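Bench and sim tips, kitchen robot club

Putting these in one place so I stop answering the same email. Mostly for the new people on the Pisharody kitchen task, some of it works for anybody with a messy workbench. No order.

Before you start

Clear the bench. All of it, mugs too. Wipe down with a barely damp rag, then a dry one. No spray near the connectors.

Label both ends of every cable. Masking tape and a marker is fine. Last year's team labeled one end and we spent most of a meeting tracing wires under the table.

Screws go in a muffin tin. One cup per joint. Do not mix. If you knock it over you sort it, that's the rule.

Real fruit goes soft fast if it gets squeezed all afternoon. Buy the firm ones, keep them in the fridge drawer till you need them. Toss anything that leaks. Narayanan Annamalai brought in a bag of plums in March and we were still finding juice in the Fladmont kit at the end of the semester. So no plums.

Cutting board slides? Damp paper towel folded flat under it. Works at home too, do this at home anyway.

Finger pads get slick from lemon oil. Dish soap, warm water, old toothbrush, pat dry. Let them sit til they're fully dry before they go back on. Rubbing alcohol made ours chalky, skip it.

Sim side

Do your practice runs in sim first. Yes everyone wants the real arms. 70 clean sim runs per team before you book bench time, that's from the Balness rules sheet and I'm not bending on it.

Save under your team name and the task name. Not "final". Not "final new". We have 664 files in the shared folder and I can't tell whose half of them are.

Start slow. Half speed on the approach, then close the fingers, wait a beat, lift. Most drops in our logs are from people lifting while the grip is still closing.

Small stuff is harder than big stuff. Come at it from the side with the pointy end down and leave yourself clearance over the counter. Keep the other arm back untill you need it. Two arms over the board at once is how you get a tangle, and then the whole run is junk.

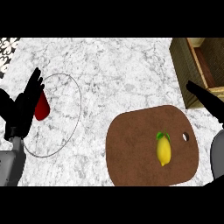 Watch your leaves and stems too. They look like nothing but they catch on a finger and the whole fruit turns. Grab low on the body, across the short way.

If the sim gets choppy close your browser tabs. It's always the tabs. Still choppy, restart it, don't sit there clicking.

Write down what failed while you remember. One line is plenty. "Slipped on lift" is good. "Bad" is not.

Competition stuff

Tastano entry is 4 people per team max. Pick your driver early and let them drive, swapping every ten minutes just makes everbody mediocre.

Pack the night before. Spare pads, hex keys, tape, toothbrush, paper towels, extension cord. The long cord, not the orange one with the bad plug.

Chargers come off the wall when you leave. Lights too. Last one out checks the fridge drawer.

More when I have time. Email me if something's wrong in here.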